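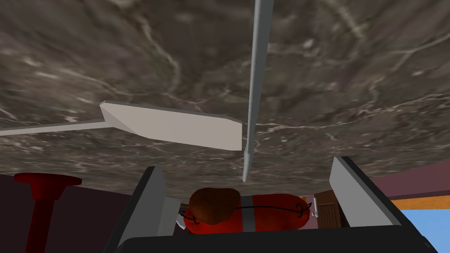
Wrist camera view from one of our simulator runs, looking up at the underside of the counter, with the red piece held between the two fingers.

How we got our kitchen crew ready for a robot arm (using the simulator first)

I run the prep side at Wongsuwan, a small commissary kitchen that packs meals and snack boxes for offices, and last March we started getting ready for a robot arm on the packing line. I'm not an engineer! I'm a cook who got handed a login. A few people from other kitchens have asked me how we went about it, so I'm writing down the steps we used, with the stuff I'd change.

The short version of our setup: the arm comes from a company called Grodton, the simulator that goes with it is called Mondach, and the pick-and-place jobs are built by whoever on our crew has the patience. You practice in the simulator on a regular desktop computer, and once a job runs well there you load it on the real arm.

What you need before you start

One computer with a decent screen. Two people per session, one driving and one watching. A paper notebook (I tried a spreadsheet and we all stopped filling it in after a week). And time on the clock, which I'll come back to, because that was the part we fought over.

Step 1. Pick a boring job

Everybody wants to start with the hard thing. Uthai Khunthong, who's been on our packing line longer than I've been in the building, wanted to start with slicing. We talked him down to picking up one item and setting it in a tray. Write the job as a single sentence with one verb in it. If you need "and then" more than once, it's too big for a first job.

Step 2. Watch your people do it

Stand at the line for a whole shift and write down what hands really do. I thought packing a tray was "pick up, put down." Waraporn Saengthong turns every piece a little with her thumb before she lets go so the nice side faces up, and she had no idea she was doing it. The arm won't do that unless you put it in the job. Ask the packers which pieces they hate, too. You'll get a better list in five minutes than I got in a month of guessing.

Step 3. Build the room in the simulator

Mondach comes with ready-made kitchens, and they don't look much like ours. Ours has no maroon walls, and I wish it had that marble-looking counter. Don't spend a week on decorating. Spend your time on counter height, how far away the trays are, and what else is lying around. We drop in spatulas, sticks, odd lumps of food, whatever the object library has, since a real prep counter is never clean at eleven in the morning.

Step 4. Switch to the wrist view

This is the step I'd underline. The default view floats up in a corner of the room and everything looks fine from there. The wrist view sits down at the gripper, and it's a weird way to see a kitchen. In the run at the top of the page you get the two gray fingers and the dark palm along the bottom, and most of what's over them is countertop seen from underneath. A white spatula and a long pointed stick show up in that view as well, and neither one is what the job is about.

So when you're in the wrist view, stop the run and go through these out loud with your partner:

What is between the fingers right now? Say all of it. In our run it's the long red piece with black string around it, and there's a brown lump on top. The driver that day said "sausage" and moved on. The watcher, Uzma Jadoon, said "sausage and whatever that brown thing is," and she won that round.

Is anything pointing at the grip? The tip of the stick comes down right over the gripper. I'd want a person to look at that before anything moves.

Where's the counter? If the counter is over you, go back and check the height setting before you touch anything else. I make people do this first now.

Step 5. Decide what counts as a stop

Write your stop rules before you get attached to your runs. Ours are taped to the monitor:

Stop if there's anything in the grip besides the one item.
Stop if the counter is on the wrong side of the camera.
Stop if either person says stop, no explaining needed.

That last one came from Ekkachai Wannasri, and it changed the mood in the room more than I expected. Newer people had been sitting there politely while a run went sideways.

Step 6. Keep the log short

Run number, who drove, who watched, what happened, what we changed. One line each. We had 154 lines in the notebook by the time we loaded our first job on the real arm, and 28 of those were stops in the first batch alone. I was embarrassed by that for a while. Now I show it to people — it's the most useful page in the book.

Step 7. Move to the real arm slowly

First day, empty gripper. Second day, something soft that you don't mind wasting. Keep the same two people together that you had in the simulator, they already know how to talk to each other. And leave the tray stand where it was in the simulated room, please, even if somebody has a better idea about where it should go.

What it changed for the crew

Nobody lost a spot on our line, but jobs did move. Kanyarat Meesuk used to pack trays all day and now she spends mornings driving and afternoons on specials, which she'd been asking for. Uthai tried driving, didn't care for it, and went back to packing the stuff the arm can't handle (anything leafy, anything saucy). Both of those had to be okay.

The argument was over training hours. At first people were told to learn the simulator during slow stretches. We don't have slow stretches! We got it changed to paid, scheduled sessions with somebody covering the station, and sign-ups went from three names to almost the whole crew. If your manager wants to skip this, push back hard.

Pay was the other one. Driving the arm is a skill and our first schedule treated it like wiping down shelves. There's a small bump for it now. It's smaller than I'd like and we're still talking about it.

One more tip. Let the people who hate the idea be watchers. Uzma was dead against the arm, and she catches more than anyone else on the crew. She still doesn't like it much, and she's on the schedule for the next batch of jobs, starting with lids.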